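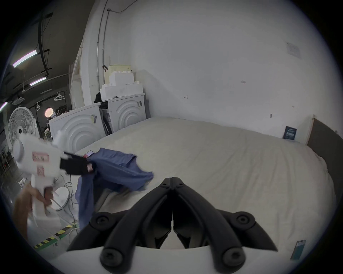
Folding on a duvet: creases in the wrong places

Posted by Huenchumán in Laundry & Linens

I don't have a table large enough for folding, so I do it on the bed. The duvet is thick, and whatever I fold comes out with crooked sides and a diagonal crease across the middle. On a hard counter the same items fold square. Is there a technique for soft surfaces, or do I need a board? Budget is low. The room is also short on floor space, so anything freestanding is out.

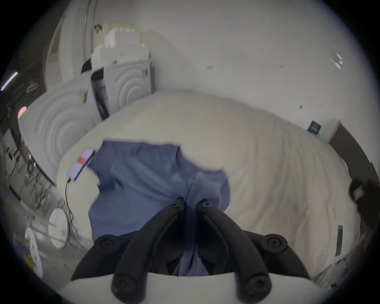 Blue cloth on the duvet, loosely crumpled.

Jelach

The surface gives way under your hands, so the cloth follows the dips. Flatten the base first:

Pull the duvet toward the edge you stand at and smooth it from the center outward. Push the filling away from a patch roughly 70 cm wide.

Lay the item down and find two corners on the same side. Lift those and let the rest hang for a few seconds.

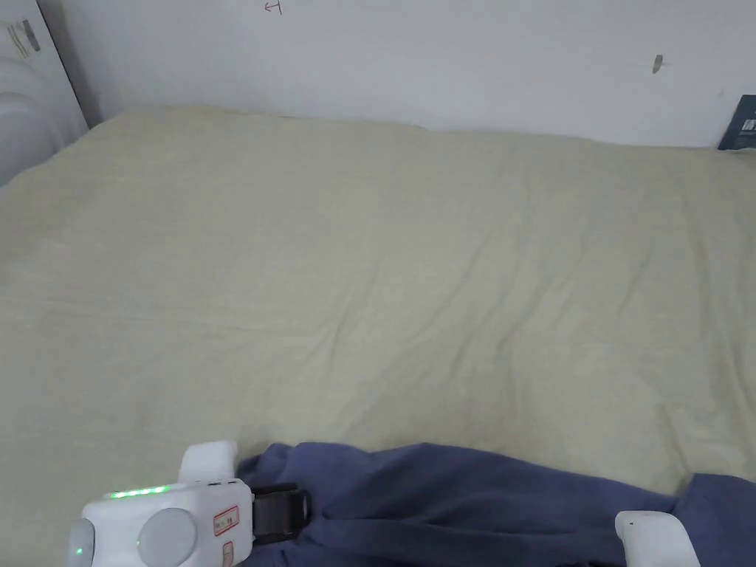 Lower the far edge first, then walk it toward you. Do not drag it — dragging pulls the duvet cover along and you get the diagonal crease you describe. Fold in 3 lengthwise for a towel, sides to the middle for a shirt. Press with the forearm; fingertips only dent the filling.

Starkix

Just buy a table.

Etico

Agree with Jelach on the order of work. A board does help, though. I use a sheet of stiff cardboard from an appliance box, laid straight on the duvet. Mine has lasted about 400 folds and cost nothing. It stores flat behind a door.

If a shirt is badly crumpled, shake it out twice before it touches the bed. Opening it up on the duvet takes longer and moves the bedding.

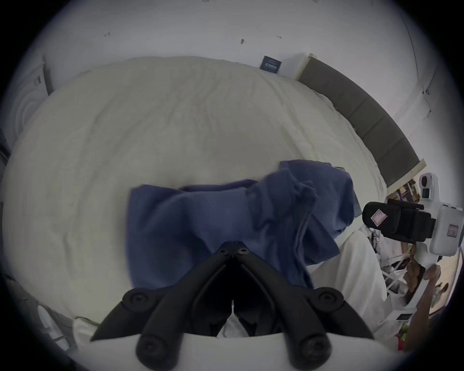
Related threads

Thick duvet slides inside its cover

Storing towels without shelves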